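I've put off replacing my old desktop for so long that the putting off has turned into a hobby. Every December I make a list, price it all out, get a little dizzy and close the tab. This year I made a rule – no new computer until I've sorted the files on the old one. All 3376 of them, and that's only the photos!

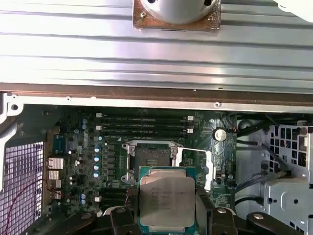 *Posted by the Parkby blogger, in Home & Habits*

So I started with the folder called "misc," which had another folder in it called "misc new." You can guess the rest. I found six versions of my résumé, a scanned manual for a Holora bread machine I gave away years ago, and a whole novel outline (terrible, I loved it). My plan was three evenings. By the end of the third I had deleted 600 blurry pictures of the same lake and felt like a champion.

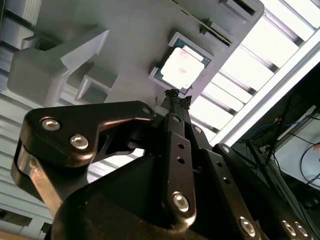
*Processor with its silver heat spreader.*

What slowed me down was reading everything. Old emails to my landlord, packing lists, a long angry letter to the Evosier moving company that I never sent – I sat there till midnight with cold tea, completely hooked. If you try this, sort by file size first and save the letters for a rainy afternoon. 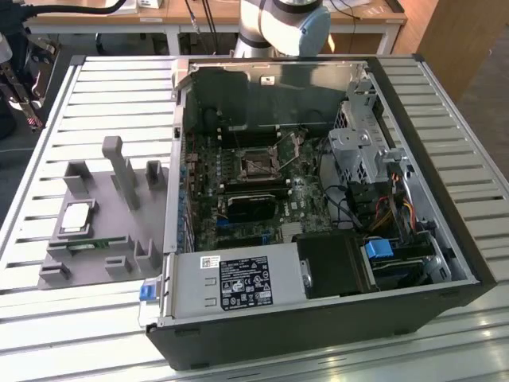
A reader wrote in after my last post to say I should keep the duplicates until I have two backups, on two different drives, and then wait a month before deleting a thing. Fair enough! I've ordered a second drive, and the lake pictures are still sitting in the trash folder, so they're coming back out tonight.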